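Support log › Bagging cells › Handling rules and checks
6 min read

Ticket 1473: Two-arm bag station keeps flagging "grip lost" when the bag is held fine

Opened by Tamara Hnatiuk, 02/08/2024
Status: closed, with a rule change

Okay, I'm writing this one up properly because three people have asked me about it in the hallway and I keep telling it in a different order each time.

Short version for anyone who just wants the fix: the grip check on the Jololley station was judging a soft bag by a rule we wrote for boxes. We changed the rule, we changed the order of the startup checks, and the false stops went away. If your cell handles film, bags or pouches, go read the new section 3 in the handling rules before you touch any thresholds. Please. I'm begging a little.

Long version.

What I was seeing

The job is simple on paper. One arm picks up a filled clear bag, the other helps, and the bag goes where it's supposed to go. The arm would close on the bag, lift a little, and then the controller would throw "grip lost" and drop into a protective stop. I'd walk over and the bag would still be sitting right there between the fingers. Reset, run again, same thing a few cycles later.

Hnat Dmytriv pulled the log for me and it had 87 stops in it for one shift. I had guessed maybe a dozen! I think we'd all gotten so used to hitting reset that we stopped noticing, and that's a problem all by itself (more on that near the end).

What I tried first, including the dumb stuff

Cleaned the finger pads. No change.

Swapped the finger pads for new ones. No change, and now I owe Lukian Lysenko a set of pads.

Restarted the controller, then restarted it again in the "proper" order that's on the laminated card. No change.

Turned the grip force up. Fewer stops, and for maybe ten minutes I felt like a genius. Then Svitlana Sydorenko came by and asked me what the limit in the rules was for bagged goods, and I had to go look it up, and I was over it. I put it back where it was and logged that I'd done it. If you ever change force to get past a fault, write it down, even if you change it back. The next person reading the log needs to know.

I also tried lowering the lift speed. That helped a bit but it made the cycle painfully slow, and it didn't feel like an answer.

What was really going on

Roksolana Semeniuk is the one who cracked it. She asked me to plot finger width against time and not look at force at all. When we close on a carton, the width settles and stays put. When we close on a bag, the film slides and the things inside shift around and find a new spot, so the width keeps creeping for a while after the grip is already good. Our check said that if the width moves more than a set amount after contact, the part is lost. That was written back in June for cartons and then copied over to the bag recipe by somebody (me, it was me).

So the station was doing exactly what the rule told it to do. The rule was wrong for the part.

We went back and forth on the fix. Hnat wanted to widen the tolerance and be done with it. I was tempted. Svitlana didn't like it – a tolerance wide enough for a shifting bag is wide enough to miss a real drop, and the whole reason for the check is to catch real drops. She was right and I said so, eventually.

What we changed

The bag recipe now waits for things to settle before the width check starts. Contact first, then a short hold with no lift, then we take the width as the new reference. After that the check is just as tight as it is for cartons.

The wrist camera view is part of the check too. After the hold, the operator looks at the live view on the first bag of every batch and confirms the film is between both fingers before pressing continue. It takes a few seconds. I complained about it for a day and now I don't mind it.
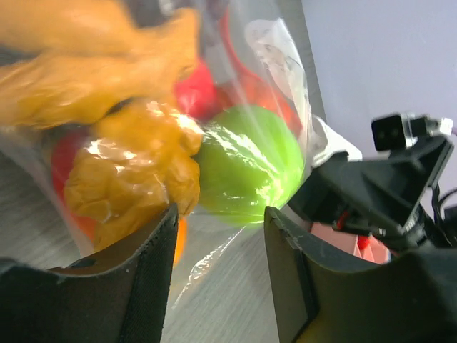

Wrist view, filled bag between the padded fingers, second gripper at right.

For that first-bag look, go by the fingers and the film. Shiny film throws a lot of glare and it's easy to get distracted by whatever is packed inside. If you can't tell from the view whether the bag is held, don't press continue. Back off, open, and start that bag over. You will not get in trouble for a restart.

The other change is about where the second arm is allowed to be. The old rule only said "clear of the path," which everyone read differently. The new wording says the second arm stays parked until the first arm reports settled. Lukian rewrote the Ki interlock to match, so it won't move even if you ask it to.

How it tested

We ran the new recipe on the Plundalo bags, mixed contents, no babysitting. Zero false stops over the full run. Then we did the part I was nervous about and pulled bags out of the fingers by hand tool, guards on, reduced speed, to be sure it still catches a real loss. It caught every one.

About the resets

We had more than 6 people using that station and not one ticket before mine. I'm including myself in that, I'd been resetting it for ages. So there's a new line in the rules: if you reset the same fault 3 times in a shift, you open a ticket. Doesn't need to be fancy. "It did the thing again" plus the fault code is plenty.

Comments

Lukian Lysenko: Pads received, thank you. Does the settle hold apply to the Hurner station as well? We run pouches there on the old recipe.

Tamara Hnatiuk: Yes please, but don't copy my numbers across! Plot the width on your own parts first. That's how I got into this mess.

Svitlana Sydorenko: Section 3 is updated. Old printed copies should be pulled from the cells. I found one still taped up by the bag station this morning.

Tamara Hnatiuk: Gone now. Closing this out.

Related items
Grip force limits for bagged goods
Hurner station: pouch recipe review
Ki interlock: what "parked" means
When to open a ticket for a repeat fault
Startup check order, revised card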